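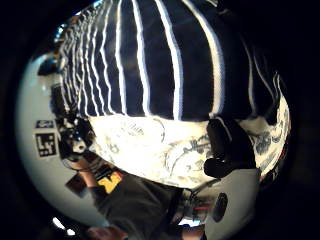 Nusevar 3173 Striped Cloth: Fabric, Wash Behavior and Sewing Notes

The Nusevar 3173 is a dark cloth with white stripes, sold by the cut length for covers, aprons, bags and light curtains. I bought two lengths from Welerden and used one for tests and the other for a bench cushion and a drawstring bag. For comparison I kept a pale cloth with a blue-gray print on the table, the kind of thing most people would line it with.

Color and stripe

The ground is sold as navy. Under a warm lamp it reads as black, and in the folds it reads as black under any light. Anyone trying to match an existing navy should compare a swatch in daylight first. The stripes are white, and their edges are soft at close range. On a loose piece they also wander slightly, enough that a ruler laid along one will drift off it over a long cut.

Contrast against a pale cloth is high. A white edge next to the dark ground shows every error in the seam line, so I would baste any join between the two.

Weight and width

The seller lists a width of 103 cm. Both of my lengths measured that, selvage included, and the usable width is slightly less once the selvages are trimmed. The first length weighed 510 g on a kitchen scale. The second was cut shorter and I did not weigh it.

The hand is firm before washing and moderately soft after. It folds well and holds a finger-pressed crease long enough to get it to the iron. Drape is only fair. Gathered curtains in this cloth would stand away from the wall at the hem, while flat panels hang well.

Washing

Care instructions call for a maximum of 40 °C. I washed the test length alone at that temperature, dried it flat, and repeated the cycle twice. Most of the shrinkage took place in the first wash and nearly all of it was lengthwise. The later cycles made no difference I could measure with a tape.

The first rinse water was faintly blue. The white stripes did not pick up any color that I could see, but a scrap of white cotton washed with the second length came out slightly gray. Prewash separately, and do not put it in with the lining until the rinse runs clear. Cut edges fray quickly in the machine. A zigzag along both ends before the first wash took two minutes and saved a good deal of trimming.

Cutting and marking

White chalk is fine on the ground and useless on the stripes. I used a yellow chalk pencil for the whole job, which brushed out with no residue. On the pale cloth I used a water-soluble blue pen, and its line was hard to find wherever it crossed the print. A narrow crease made with a bone folder was easier to follow.

The dark cloth grips the cutting mat well. The pale one slides. With the two stacked, the lower layer crept out of position on long cuts even under pattern weights, and I ended up cutting each one separately. Smooth the top layer from the center outward and check the lower edge again before picking up the cutter.

Matching stripes across a seam is possible with patience. Because the lines wander, match at the center of the seam and let the ends fall where they will. On the cushion the mismatch at the corners is less than the width of one stripe.

Sewing

A standard universal needle went through two layers without trouble. Four layers at the drawstring channel needed a heavier needle and a longer stitch. The feed was even throughout, and there was no puckering with ordinary polyester thread. Choose the thread color with care: navy disappears on the ground but shows as a dotted line over each stripe. I used dark gray as a compromise.

Comparison with Işık

The striped cotton from Işık that I used last January is lighter, drapes better and keeps a straighter stripe. It also wrinkles badly and is thin enough that a dark lining shadows through the white. For clothing I would take the Işık. For cushions, bags and anything that gets sat on, the Nusevar is the better buy.

Verdict

Recommended for flat, hard-wearing items. Buy extra length for shrinkage and wash it alone the first time. Not recommended where the stripes have to run dead straight over a long panel. Welerden cuts to the half meter.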